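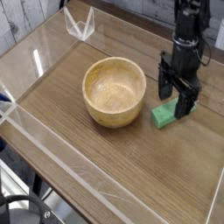 Green foam block and a wooden bowl: will it mark the wood?

Posted by tealeaf_jo, June 5, 2026

Hi all! I've got a round wooden bowl, pale honey sort of colour, lovely thick rim, and I keep it on a wood-grain table with one of those green blocks next to it (the foamy-looking kind, bright green). I'd like to keep the block inside the bowl so the table is tidier, but my sister swears the green will come off on the wood. Is she right? The bowl has only ever had oil on it, back in April, no varnish. I paid 40 quid for it and I'd be gutted to ruin it.

Yara Sabbagh

Depends on the block. Some foam sheds a fine dust if you so much as look at it, and that dust loves bare grain. Rub yours hard on a bit of white kitchen roll, then do it again with the roll slightly damp. If you get green on either, keep it out of the bowl or put a saucer in first.

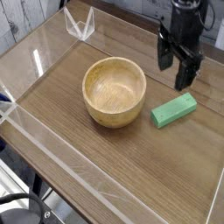
I'd also give the bowl another coat of oil before you put anything in it, as April is a while ago for a bowl that gets handled. Thin coat, leave it overnight, wipe off what hasn't soaked in. I use the Fakau one, but any food-safe oil will do. If you do end up with a green smudge, try a dry cloth first and then very fine paper (300 is too rough for the last go, finish with something finer) and always go with the grain. Then oil that patch again or it'll look dull next to the rest!

bramblehedge

had mine in a bowl for ages no problem. just dont put it away wet

PottingShedPat

Can't help with the green but I'd move the bowl about now and then if your table gets the sun. Mine left a paler ring on the sideboard and I've had a plant on it ever since.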